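Notes from the Sperling Street Kitchen
November 2018

Hello again, and thank you to everybody who wrote in after the July letter. I asked what you do with a glut of zucchini and got back more zucchini recipes than I have zucchini, which I didn't think was possible. The one with mint and brown butter is going into the spring booklet.

This month I want to talk about pie crust, because the inbox is full of it and because I've been making a crust nearly every day since the clocks changed. My freezer is ridiculous. There are seven disks of dough in there right now, all wrapped in wax paper and all labeled in my terrible handwriting, and I still bought more butter yesterday.

I learned to make pie in Badstead, in a kitchen with one drawer that opened and an oven that ran hot on the left side. You had to turn everything halfway through or you'd get a pie that was two different colors. I still turn my pies halfway through. My oven now is perfectly even and I do it anyway, it's just in my hands at this point!

The recipe I come back to is the plain one: flour, salt, a spoonful of sugar, cold butter, ice water. I've tried vodka, I've tried vinegar, I've tried an egg yolk (good for tarts, a bit cookie-ish for pie). I had a long shortening phase when we lived out by Hastano and I don't regret it, but butter tastes better and I'm old enough to admit that I mostly eat the crust and leave the filling.

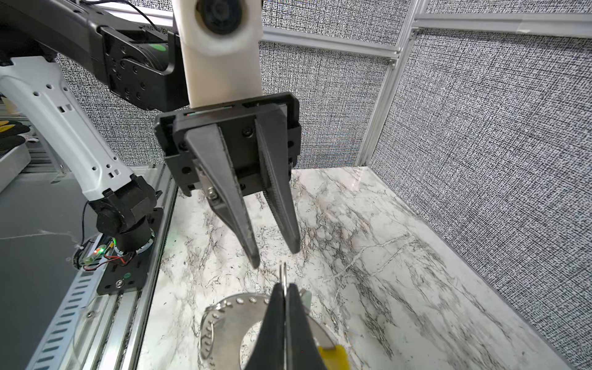
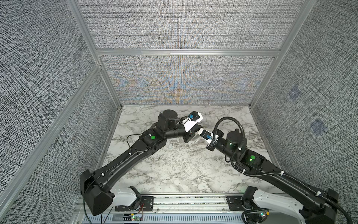
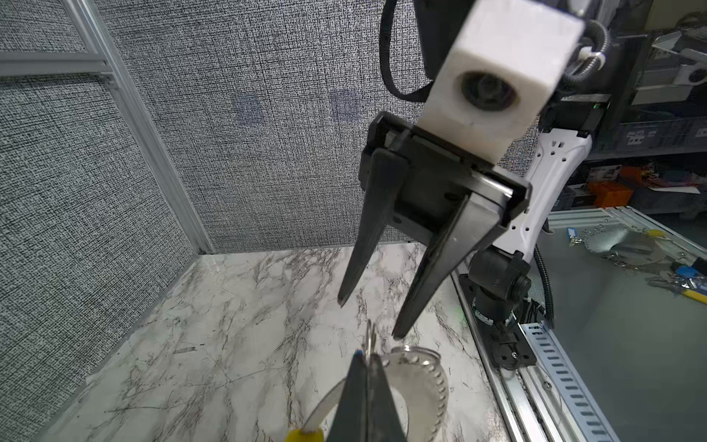 Cold is what most of your letters come back to, and most of you are working with dough that's too warm. I chill the flour, the bowl, and the butter once it's cubed, and in summer I'll put the rolling pin in the freezer too. Where you roll matters just as much. A white marble top like the one in the pictures is lovely for pastry if you have it, cool under your hands even when the oven has been on all afternoon. I don't have a whole counter of it, only a slab I got secondhand at the Edar flea market, and I lug it out of the cupboard every time, swearing a little. If you've got wood or laminate, lay a sheet pan full of ice on it for a few minutes before you start, then wipe it down and flour it. Works nearly as well and weighs a lot less.

Second thing, the water. Recipes give you a number of tablespoons and I wish they wouldn't. My flour in November is drier than my flour in July, and yours will be different again. I put in most of what I think I'll need, toss it with a fork, then squeeze a handful. If it holds and there are still crumbs in the bottom of the bowl, I stop there, dump the whole mess onto plastic wrap and press it together through the wrap. It looks like it won't work. Leave it in the fridge overnight and it'll be a nice smooth disk by morning, or at least smooth enough.

Third, and this is where I get bossy: leave the butter in big pieces. Bigger than peas. I like some of mine the size of a lima bean, pressed flat between my fingers. When you roll the dough out you should see streaks and blobs of butter all through it, like a badly mixed paint. Those are your flakes.

A reader asked about shrinking. Hers slid right down the side of the dish and she ended up with a sort of pastry puddle with custard on it. I've been there, with company coming! Let the dough rest after you've lined the dish, at least half an hour in the fridge, and don't stretch it to fit. Lift the edge and let it fall into the corner. If you're baking it empty, line it with foil and fill it all the way to the rim with dried beans or plain sugar. I use sugar now, and the toasted sugar you get afterward is wonderful in coffee.

Another one of you wants to know if glass is better than metal. I go back and forth. Glass lets you peek at the bottom, and that's a comfort when you're new to it. Metal browns faster. My favorite is a dented tin one with 27 little holes punched in the base, which makes a terrible mess of the oven floor with anything runny but gives you a bottom crust that snaps.

As for fillings, I'm on pears until they run out. Six firm ones, peeled and sliced, with lemon, a little brown sugar, a good pinch of cardamom and a spoonful of cornstarch. Dot with butter, lid on, cut some vents, brush with cream. Start it hot, turn it down once the edges have some color, and don't take it out until the juices are thick and bubbling in the middle. Then leave it alone for a few hours. I know. I can't do it either.

The pie swap is on again this year, same hall, same long tables. We have 14 bakers signed up so far and room for more, so reply to this letter if you'd like a spot. Bring your pie in a dish with your name taped to the bottom, and bring a spare knife if you have one. Savory pies are very welcome, we never get enough of them and by the end of the afternoon everyone's desperate for a bit of cheese and onion.

Next letter will be gingerbread, so send me your questions about that, and tell me whether you like it soft or crisp.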